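The Water Diviner of Cutau

1. Tuesday

Hannelore Görtz had been asked to pay the man 200 dollars before he would take his rods out of the ute, and she had said no, and he had taken them out anyway. That told her something about the rods.

They were fencing wire, bent by hand. Fuchs held one in each fist and walked up the dry side of the paddock with his elbows tucked in, like someone carrying two full cups of tea. Gudrun Bauerfeind walked behind him with her hat off. Hannelore stayed at the gate.

"You could come closer," Gudrun called.

"I can see him being wrong from here."

The bore at Cutau had failed in March. The driller from Mirna wanted a fortune to sink another and would promise nothing, and Gudrun, who owned the other half of the place, had decided that if they were going to gamble they might as well get advice. Her grandfather had used a diviner. Her grandfather had also treated snakebite with kerosene, but she left that out when she told the story.

Fuchs stopped by the leaning box tree. The wires swung in and crossed.

"Good stream," he said. "Running north. You'll hit it at 301 feet."

"Not 300?" said Hannelore.

He looked at her kindly. She supposed he had met a lot of women at gates.

2. The kitchen

They argued over the washing-up, which was how they argued about everything. Hannelore said she'd like to see him do it blindfolded. Gudrun said he wasn't a performing seal. Hannelore said a seal would at least be paid in fish.

"He found water for the Cellettis."

"There's water under the Cellettis wherever you stand. They've got frogs in the laundry."

"You don't believe in anything you can't put a ruler on."

Hannelore dried a saucepan. She thought this was unfair and also fairly accurate. She had believed in her marriage for seven years with no ruler at all, and had gone off the method.

"Put a peg in where he says," she told Gudrun at last. "I'll put one in where I say. Then we'll get him back and see if the wires can tell which is which."

Gudrun hung the tea towel over the oven rail and went into the other room. 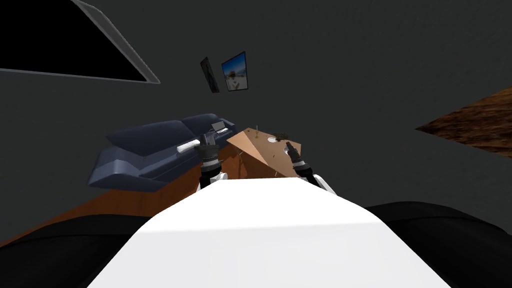
3. Two pegs

Fuchs came back without complaint. In the meantime Hannelore had moved his peg forty paces downhill, put hers under the box tree, and raked out her bootprints — a low thing to do, and she had enjoyed it.

He walked the whole paddock. He went straight over the spot under the tree and the wires hung there like wire. Down the hill they crossed, right above the peg.

"There's your stream," he said.

Hannelore opened her mouth. Gudrun was looking at her, then at the rake leaning on the fence with fresh dirt in its teeth, and then at the tree.

"Strange," said Gudrun. "I could have sworn it was further up."

"They shift," said Fuchs.

He wouldn't take the money this time either, though he accepted a jar of marmalade. When the ute had gone over the grid, Gudrun picked up the rake and knocked it clean against the post.

"So he looks for pegs," she said.

"He looks for pegs."

"You might have told me what you were doing."

"You'd have looked at the tree the whole time."

Gudrun thought about that. The driller was due to ring at six, and it was not quite five.

"Where would you put it, then?" she said.

Hannelore looked up the slope and down it. The grass was the same colour all the way to the road.

"I haven't got the faintest idea," she said, and they walked back up to the house to wait for the phone.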